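From: Tanko Oyewole
To: supplier-integrity list
Date: 13 Mar 2026
Subject: Re: Gift register thresholds and the agents clause

Hello all,

I'm replying to the first two of the questions below and will leave the third for someone who has been through a tender more recently than I have.

> We are a mid-sized distributor and have been asked by Alten to
> sign their supplier code before the contract renews in September.
> Our own policy is one page and was written by a former office
> manager. Three things are unclear to me:
>
> 1. Do we need a gift register if we already ban cash gifts?
> 2. The code makes us responsible for "agents and intermediaries".
> We use a customs broker and a freight forwarder. Are they
> agents?
> 3. Has anyone managed to get the audit clause narrowed?
>
> Our lawyer says sign it and move on. I would like to know what
> other people did.

We signed the same code at Zorncombe last year, so what follows is from experience and is not legal advice.

Before the numbered points, a general one. Read the code against your ledger, with your own policy put to one side. I sat down with our bookkeeper and we went through 3,837 payment lines looking for anything coded to hospitality, commissions, facilitation or sundry. It was slow work and we were sick of it by the end. Most of it was fine. Sundry was where the trouble was, as it usually is, and the trouble was mainly missing paperwork. We ended up splitting sundry into six codes, and each payment now has to be put in one of them before it can be approved. 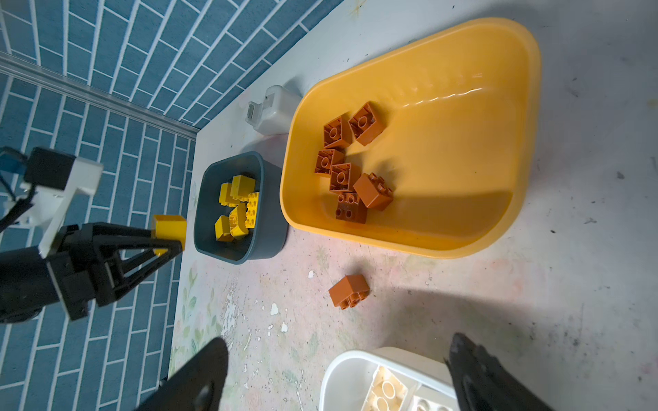
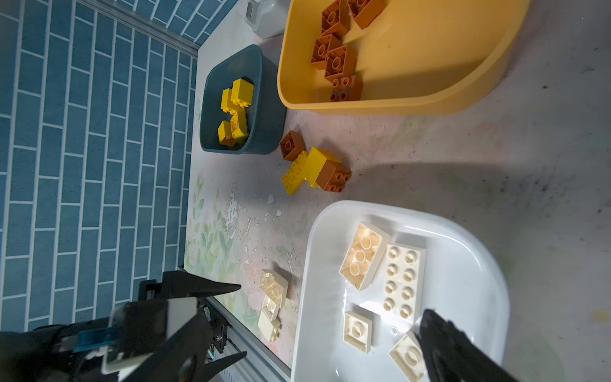 1. Gift register

Yes, keep one. A ban on cash says nothing about meals, hampers, hotel rooms or tickets to the hockey, and those are what buyers ask about. Ours is a spreadsheet with six columns: date, giver, receiver, what it was, estimated value, and who approved it. Record what you turn down as well as what you accept. When Alten's people came to look, the refusals were the first thing they asked to see.

On thresholds, I would pick one figure for giving and receiving. We began with two different figures and staff could never remember which applied. Public officials should be outside the threshold altogether. Anything offered to an official, coffee included, goes to a director first. That sounds heavy-handed, but our drivers deal with port staff every week and they told us they preferred a plain rule they could point to.

Do not backfill the register. If you start it this month, say so on the first line. A register that goes back years and is all in the same typing will do you more harm than a short one.

2. Agents and intermediaries

Your customs broker is almost certainly covered. A broker speaks to officials in your name, and that is the part the clause is aimed at. The freight forwarder depends on what they do. If they only move goods, probably not. If they also clear them, then yes. Ask for the answer in writing.

We had two brokers at the time. Delorme sent back our questionnaire in full, with the names of their owners and a copy of their own policy. The other firm objected to the ownership question and we did not renew with them. I don't suggest they had done anything wrong, but we couldn't sign a promise about a company when we didn't know who owned it.

Things worth putting in the broker's contract:

- invoices itemised, with official fees shown apart from the broker's own fees
- receipts for every official fee, attached to the invoice
- no subcontracting without your consent
- payment only to an account in the broker's name, in the country where the work is done
- a right to end the contract if any of the above is not done

The first of these will cause the most argument. Ours took until the second draft. Korkano has a model clause in its supplier pack that you could use as a starting point – it is wordy, but it covers receipts properly.

One more thing on training. The code says "relevant staff" and does not define it. We included reception and the warehouse office because that is where the parcels arrive.

I can send our questionnaire and a blank copy of the register to anyone who wants them. Please write to me off list, as attachments get stripped here.

Regards,
Tanko Oyewole
Zorncombe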